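# Fitting a stretcher rail between two side panels

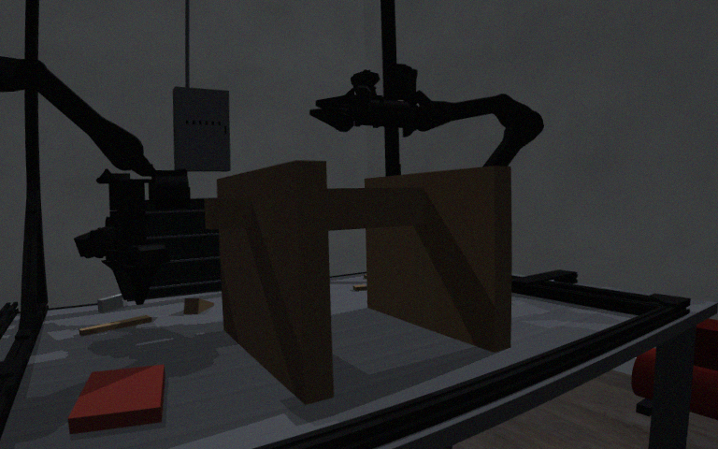

**How thick should the panels be before a rail can hold them on its own?**

Go for 18 mm or more. Thinner boards will take the joint, but the end grain of the rail has very little to bear against and the whole piece will rack as soon as you lean on it.

The method below is for a small bench, a shoe stand or the base of a side table. It uses a stopped housing and two screws at each end, and it can be done with hand tools in an afternoon. I used it for the hall bench I made in May, and the same marking-out works for taller pieces.

## What you need

- Two side panels, cut to the same height and squared
- One rail, 20 mm thick and 70 mm deep
- Marking knife, square and marking gauge
- Tenon saw and a 19 mm chisel
- Hand router, if you have one
- Two sash clamps
- Wood glue
- Four 5 x 60 mm screws

## Mark out both panels together

Lay the panels side by side with the inside faces up and the front edges touching. Clamp them so they can't shift. Square one line across both at the height of the top of the rail, then a second line for the bottom. Take the second line from the rail itself and leave the tape in the drawer.

Set the gauge to 7 mm and run it along the edges of the panels between the two lines. This gives the depth of the housing. Mark where it stops, 30 mm in from the front edge. Put a pencil cross on the waste.

## Cut the housing

1. Deepen the knife lines with three or four firm passes.
2. Chisel a shallow slope into each line from the waste side, so the saw has a wall to run against.
3. Chop out a small pocket at the stopped end, down to full depth.
4. Saw both lines down to the gauge mark, working from the back edge into the pocket.
5. Clear the waste with the chisel held bevel up, then level the bottom with the router.

Try the rail as you go. It should push in by hand and stay there when you let go. If it needs a mallet, plane a shaving off the rail and leave the housing alone.

## Check the length of the rail

Measure the gap you want between the panels and add 14 mm, which is 7 mm for each housing. Cut the rail a touch long and trim it on a shooting board. Ludivine Leclerc's old notes for the Plollbridge evening class say to trim one end only and keep the other as your reference. I still do it that way.

## Glue up

Do a dry run first and measure the diagonals. Drill the clearance holes from outside, two at each end and 20 mm in from the edges of the rail. Brush glue on the housing and on the rail ends, slide the rail in from the back and clamp lightly. Measure the diagonals again before you drive the screws.

Leave it in the clamps for three hours. Plug or fill the screw heads the next morning and sand with 120 grit, then 180.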